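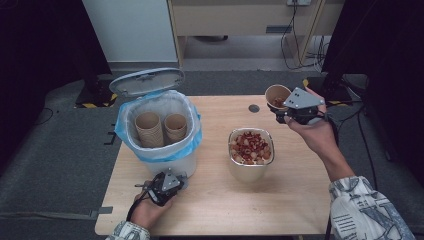
两摞纸杯,立在白色垃圾桶里。

对“可降解”三个字起疑心,是从一台咖啡机旁边开始的。

Patthorpe那栋楼的共享办公区我待了快两年,茶水间的杯子换过好几轮。最早是白的塑料杯,后来换成白纸杯,再后来换成牛皮纸颜色的,杯身上印着一片叶子,旁边一行小字:“环境友好材料”。换杯子那个月,管理处在公告板上贴了张告示,说从即日起全面使用Dubey的新款纸杯,为减塑出一份力。告示是覆膜的,我站在那儿看了半天那层膜。

先说清楚,我不是环保专家,也没有实验室。下面写的大部分是翻产品说明、打客服电话、自己在阳台上瞎折腾得来的,有错请指出,最好带出处。

一、颜色

很多人(包括以前的我)看到棕色纸就觉得它比白纸干净,觉得没漂白、少加工、更“原生”。这个印象有一点道理,本色浆确实省掉了漂白那一步。可一个纸杯能不能装住热咖啡,跟颜色没关系,靠的是里面那层东西。纸遇水会软,要装液体就得淋膜,常见的是聚乙烯,也有用聚乳酸的,还有水性涂层。从外面看,这几种杯子可以长得一模一样,都是土黄色,都可以印叶子。

我给Dubey的客服打过电话,问杯子里面淋的是什么。对方说“食品级材料”。我说食品级是安全标准,我问的是材质。对方说“环保食品级材料”。我又问了一遍,被转到另一位客服,等了一首半钢琴曲,得到的答复是可以把问题发到邮箱。邮件发了,自动回复来得很快,感谢我对可持续发展的关注。正式回复到今天也没有。

也许他们用的真是很好的涂层,只是客服不知道。我愿意相信有这个可能。但既然愿意花钱在杯身上印叶子,为什么不顺手把材质印上去?字也不多。

二、“可降解”到底是在什么条件下

这个词最让我不舒服的地方,是它后面从来不跟条件。木头可降解,棉布可降解,放得足够久很多东西都会变样。有用的问法是:在什么温度、什么湿度、多长时间里,变成什么。

拿聚乳酸来说,它在工业堆肥设施里确实能分解,那里温度高、湿度和通风都有人管着。埋在花盆里,或者跟着生活垃圾进了填埋场,就完全是另一个故事了。所以产品页上那句“可在自然环境中回归大地”,我每次看到都想问一句,哪里的自然,哪块大地,有没有人去看过。

去年春天我在阳台弄了个堆肥箱,把杯子剪成条,跟菜叶、咖啡渣、枯叶混在一起,隔一阵翻一次。到秋天,菜叶没了,咖啡渣也分不出来了,外层纸大部分烂成了碎絮,剩下一片片半透明的薄皮,很完整,抖一抖还能抖干净。我没法断定那是什么塑料,也不能拿一个阳台箱子去否定一整类产品,温度肯定不够,翻得也不勤。可是一般人所谓的“环保处理”,条件恐怕还不如我那个箱子。

三、那台机器

试完杯子不死心,我又去看了家用厨余机。Flurnach的那款卖699,评测铺天盖地,标题都差不多,什么“厨余一夜变沃土”。我没买,借了一台用了三个星期。

平心而论,机器做得不差。声音比我想的小,盖子密封也还行,夏天的西瓜皮放进去,第二天早上变成一小撮褐色的干渣,味道像烤过头的面包。问题出在“沃土”两个字上。把水分烘掉、再打碎,这个过程叫脱水粉碎。出来的东西没有经过微生物的慢功夫,浇上水放两天,又会发霉发臭,直接拌进花盆里,我那盆薄荷就很不高兴,叶子黄了一圈。说明书倒是老实,第二十几页写着“产物建议与土壤混合并静置后使用”,静置多久没写。首页和视频里则一个字不提,只有一双手捧着黑土,土里还长出了小苗。

还有电费。有人在评论区问过一晚上耗多少电,官方回复“低于您的想象”。我的想象是多少,他们怎么知道?

我承认它有用处。家里没有分类投放点、楼道又容易招虫子的人,把厨余变轻变干,确实省事。当成一台厨余烘干机来卖,我一点意见都没有。

四、“自带杯减两块”

楼下的Grultard咖啡店,门头写着“始于1873”。我查过,公司注册没几年,问店员,说1873是创始人家族里某位长辈开始种咖啡的年份。好吧,这和今天的主题关系不大,只是让我对他们墙上其他数字也多看了两眼。

墙上写的是:本店自带杯活动已减少2000个一次性杯。很大的字,下面画着一只海龟。我第一次看到这块牌子是三月,到了九月再去,还是2000。要么活动从三月起就没人参加,要么这个数字就是画上去的。我问店员怎么统计的,她说系统里有,我说那能不能更新一下,她说牌子是总部统一做的。

有一次我自己带了杯子,看着店员先用纸杯量好牛奶,倒进我的杯子,再把那个纸杯扔了。她动作非常熟练,态度也很好,然后给我减了两块钱。我不怪她,店里就那么一个工作流程,纸杯上有刻度线,用来当量杯最顺手。可我那两块钱拿得很心虚,在他们的系统里,大概又“减少”了一个。

五、有人会说

写到这里我能猜到有些读者要说什么:总比什么都不做强吧?你这么挑刺,大家干脆都不做了。

这话我认真想过,也反复过。我家里现在照样分类,照样带杯子出门,不觉得这些事毫无意义。让我烦的是另一件事。花了钱、贴了叶子、挂了海龟,当事人会有一种已经交过作业的感觉,后面该问的就没人问了。办公区换成棕色纸杯以后,茶水间的用杯量肉眼可见地涨了,喝口水拿一个,吃颗药再拿一个,反正是纸的嘛。以前用塑料杯的时候,好几位邻座还会在杯子上写名字留着下午接着用。我没有数过,也可能是那阵子租户变多了,所以这一条各位姑且听听。

至于“总比不做强”,那要看跟什么比。拿一次性纸杯跟一次性塑料杯比,可以写很长的论文,结论还会随着运输距离、回收率、杯子厚薄变来变去。跟柜子里那只落灰的马克杯比呢?这个比法厂家从来不提,我也理解,他们又不卖你已经有的东西。(当然马克杯要洗,洗也要用水用洗洁精,用得太少也不划算,这笔账我见过好几个版本,互相对不上。我的态度是,家里已经有的那只,先用着。)

六、我现在怎么看一个环保标签

没什么高明的办法,说几个自己的习惯。

看有没有写材质。写了“聚乳酸淋膜”的,我会比只写“绿色材料”的多信几分,哪怕前者听起来没那么好听。

看“可堆肥”后面有没有跟标准编号,跟了就去查一下这个编号管的是工业堆肥还是家庭堆肥,两个差得很远。只有一个圆圈绿叶、查不到出处的,一律当装饰图案。

看它有没有说用完以后扔哪里。很多产品说到“可降解”就停住了,好像杯子喝完会自己走去堆肥厂。我们这边的厨余桶收不收这种杯子,我问过物业,物业说不收,投进去算混投;可回收那边也嫌里面有膜、还沾着咖啡。最后进的是其他垃圾,跟一只普通杯子待遇完全相同。你所在的地方也许不一样,值得去问一句,电话打起来比我打给Dubey的那通要短。

还有一个,看价格里有多少是为那片叶子付的。楼里的杯子涨没涨价我不清楚,管理费倒是涨了,通知上列了一串原因,“绿色升级”排在第二条。

堆肥箱我还留着,杯子条不再往里放了。那几片薄皮我洗干净装在一个玻璃罐里,搁在书架上,打算明年春天换个办法,埋到楼下花坛的角落里再试一回,前提是物业同意。要是Dubey那边回了邮件,我会把原文贴在评论区。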